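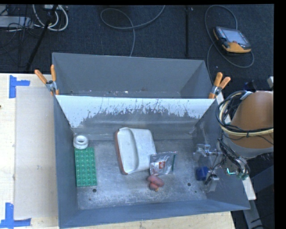
Picking cell has been drifting on me again and I'd love a sanity check before I tear into it. The arm reaches into the front bin, grabs whatever it's told to grab, and drops it in the bin behind. Simple stuff! The two gray bins are held together with a pair of orange-handled spring clamps where they meet, and I've got blue tape on the table marking the corners of the flat panel next to the front bin. My problem is the green brick. Anything lying up against the left wall like that, the fingers come down a hair too far left and skate down the slope of the bin. Middle of the floor, fine. Right side, fine. I re-taught the bin corners in June and it was dead on for months. Last log I kept was 2,922 picks, with 164 misses, and when I went through them the misses were nearly all on the left. What would you look at first?

gantrygoose wrote:
Your clamps. I'm serious. Spring clamps hold the bins to each other, they don't hold the bins to the table. Every time the fingers lean on that left wall the whole pair gets a little shove, and the arm has no idea. Put a dial indicator on the outside of the front bin and run 60 picks against the wall. I bet you a coffee it walks.

pinheiro_m wrote:
Disagree, sort of. If the bins had walked you'd be off everywhere by the same amount, and OP says middle and right are fine. Off on one side only smells like rotation or a tool frame that's wrong. Did you change the fingers since June?

stastlow_sam wrote:
Bins can rotate too, you know. Pivot around one corner and the far end moves the most.

pinheiro_m wrote:
Fair. I still want to know about the fingers.

bin_there (original poster) wrote:
Uh. Yes. I changed the fingers. Old pair had a crack so I put on the spare set, and I did not redo the tool point, I figured same part number, same length. Please be gentle.

pinheiro_m wrote:
Ha, there we go. Same part number means nothing if the mounting screws have any slop. Jog it straight down to a pointed pin fixed to the table, touch off, then swing the wrist around and see if the tip stays put. If it draws a little circle you have your answer. (Margarida here, by the way, I look after the three cells at Leitão and I have done this exact dumb thing twice.)

gantrygoose wrote:
Do the pin check, sure, but do it AFTER you fix the bins down. Otherwise you're going to teach a beautiful new tool point and then aim it at a bin that slides.

pinheiro_m wrote:
The pin doesn't care where the bin is. Tool point first, always.

oldwirenut wrote:
Can I change the subject to the cables? That bundle over the orange-brown cover makes me nervous, and so does the bird's nest under it. When the arm stretches out to the far wall the bundle goes tight and it can tug on whatever is hanging off the end. We had a gripper at the Nirnardale shop that missed on one side of the bin and one side only, and it was a cable tie set too short. Took me a whole shift to find. Send the arm to the farthest left pick at low speed with your hand near the stop and just watch the slack.

stastlow_sam wrote:
+1 on cables. And get the pendant up off the carpet while you're at it, I've rolled a chair over one of those leads and the repair bill was ugly.

bin_there wrote:
OK OK, pendant is getting a hook. I bought one from Alico ages ago and it's been in a drawer.

Did the pin check last night. Tip wandered 13 tenths of a millimeter when I turned the wrist, so Margarida gets the coffee. One of the finger screws took nearly a full turn before it snugged up, too. Re-did the tool point and ran the left wall again, and it's way better but there's still a miss now and then, so goose, I'm making two stops out of angle bracket and screwing them to the table on the left side. I'm keeping the orange clamps for the joint.

gantrygoose wrote:
I will accept half a coffee. Put a stop at the front too, or it'll creep toward you.

oldwirenut wrote:
And the slack?

bin_there wrote:
Tight at full stretch, yeah. Not guitar string tight, but tight. I'm adding a bit of loop before I run the log again. Does anybody use hook and loop straps up there or is it all zip ties?

oldwirenut wrote:
Hook and loop near anything that moves. Snug enough to stay, loose enough to slide a finger under.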